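Werkanus Packing Brings Robot Arms to the Kitting Line, and the Crew Gets a Say

FOR IMMEDIATE RELEASE

MULBRIDGE, August 19, 2024 – I run the floor at Werkanus Packing, and I asked if I could write this one myself instead of handing it to the office, so please forgive me if it sounds more like a break room conversation than a press release. I'm excited! As of this month, robot arms are working on our small-parts kitting line here in Mulbridge, and all 37 people on that line are still with us, doing jobs that a lot of them helped design.

If you've never seen kitting, it's what happens before a hobby set or a repair pack gets to your door. Somebody picks the little pieces out of trays, drops them in a pouch, checks the pouch and sends it along. A full shift on our busiest product comes to 2268 pouches. I did that job for years before I moved up, and I can tell you my wrists still remember it (my thumbs too, on a cold morning).

So when we started talking with Papadopoulos Automation last year, the first thing I wanted to know was which part of the work the arms would take. We settled on the pick itself, the reach and pinch and drop. Checking, fixing mixed trays, setting up a new product and deciding when a batch is good enough to ship all stay with people.

The planning went on a lot longer than I figured it would. Papadopoulos built us a simulator in February, and we put it on a big monitor next to the lockers so anyone could wander over with a coffee and try things out. You could move the parts, change the order of the picks and see how the arm came down on them. People got pretty competitive about it.

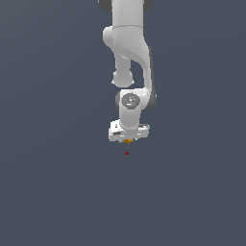
I can't say enough about how much that helped. A lot of our folks had never been near a robot, and a few told me flat out that they didn't want to be. Trying out a pick on a screen is a whole lot easier than walking up to the real thing on day one, and the comments started coming in fast. One of our night crew asked why every part had to be approached the same way when the small ones roll and the flat ones don't. Good question! Papadopoulos went back and gave us separate settings for each.

We also changed the floor plan after the crew weighed in. The first drawing had people facing the wall with the arms behind them, and no one liked that one bit. Now everyone faces into the room, the stop buttons are within reach from a chair, and there's a real aisle between the benches and the arm cells.

What does it mean for the jobs? The people who used to pick all shift now rotate between checking, tray prep and what we call cell lead, the person who keeps an arm supplied and clears it when it gets stuck (and yes, it does get stuck – shiny parts are still giving us trouble). Cell lead comes with 15 hours of paid training and a higher hourly rate. We asked the line who wanted to sign up, and 83 percent said yes. The rest can stay on checking and tray prep at the pay they have now, and they can change their minds any time a class opens.

I don't want to paint it too rosy. The first couple of weeks were slow, and we ran one bench entirely by hand so orders wouldn't slip. Some people miss the rhythm of the old job, and I get that, I really do. You could put your headphones in and just go. Checking takes more attention, and we've added an extra short break in the afternoon after several of you told me your eyes were tired by three.

Next up is our sister building in Flerkireck, where the parts are bigger and the ceilings are lower, so we'll be starting over with the layout. The simulator goes there first, long before any equipment does, and a few of our Mulbridge cell leads have offered to ride along and help with the training.

Reporters and neighbors are welcome to come see the line. Closed-toe shoes, please, and we'll have safety glasses at the front desk. Call the main office in Mulbridge and ask for the floor manager – that's me – and if I don't pick up, I'm probably out by the benches, so leave a message.

About Werkanus Packing

Werkanus Packing sorts, kits and ships small parts for hobby, craft and home repair companies from its buildings in Mulbridge and Flerkireck.

###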